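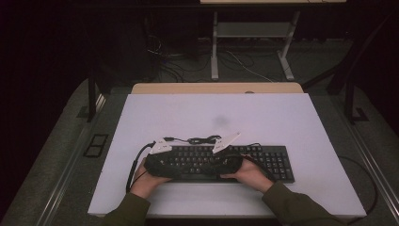 The robotics club at Broltow wants to drop its May competition and spend the money on a term project. Parents have been asked what they think. I have helped out in that club for two school years, and I think the students should get their project.

The competition costs us $2000 a year once you add the entry fee, the bus and the field parts. For that money the team gets one day of matches. Last year our robot played its matches, lost most of them, and went into a closet. Four students had done nearly all of the building. The others made signs and kept the battery chart, and several of them did not sign up again in the fall.

The project is a hand-held gripper. A student holds it and uses it to pick up ordinary things, and the club studies how the grip works before anyone tries to put it on an arm. Fingertips are cheap to print and quick to change. If a shape is bad you know within a minute, and a different student can draw the next one. Cables are a bigger job than anyone expected, and I count that as part of the education. A student who has had to route a cable so it stays out of the way of the fingers has learned something the competition kit never asked for, because the kit comes with clips and a diagram.

Ingvar Bergmann, who runs the club, disagrees with me on this. He says a fixed date makes teenagers finish things, and that without one the project will drift until summer. He has a point. I have seen how the room looks in a week with no deadline. But a date can be set without an entry fee. Let the club show its work at the spring open house, in front of families and the eighth graders who may join next year, and make every student explain one part of it.

The other objection is that colleges like to see competition results. Some may. Our results would not impress any of them, and a notebook with test records and drawings in it would at least show what the student did.

I would keep a small amount back so that anyone who really wants to compete can join the team at Briem, which has offered us places before. The rest should go for motors, filament and a second work table. The vote closes on February 15, 2018, and forms can be left at the front office.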